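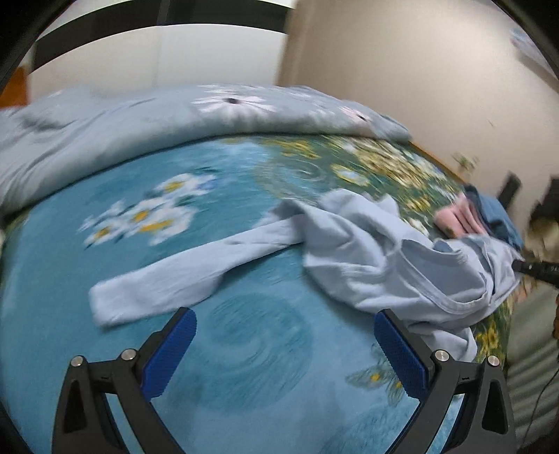
Magazine > Land & Law > Features

The Well at the Bottom of My Field

I spent most of last November in a courthouse hallway in Rakida, eating crackers out of my coat pocket and waiting to hear whether I could keep watering my beans. I grow on 11 acres, and the well down by the road has been there longer than the road. Then Flusow, the bottling company up the hill, got a permit to pump, and by midsummer my water had dropped 40 feet. Forty! I lowered the pump twice and lost the squash anyway.

So we petitioned, me and the Vukadinović farm next door. Our argument was simple enough (our lawyer made it longer): the county signed off on the permit without sending notice to the people whose wells share that water. The file ran to 121 pages and I read every one of them at the kitchen table, mostly late, mostly with a pencil. The only well survey in it covered the Sterik side of the valley. Ours wasn't on the map.

The judge didn't shut the pumps off, which I'd been silly enough to hope for. She sent the permit back to the county and told them to hear us first, and the hearing is set for June 16, 2026. Until then Flusow can pump at half the old rate.

I've planted beans again, a smaller patch, with drip line on a timer. The squash can wait a year.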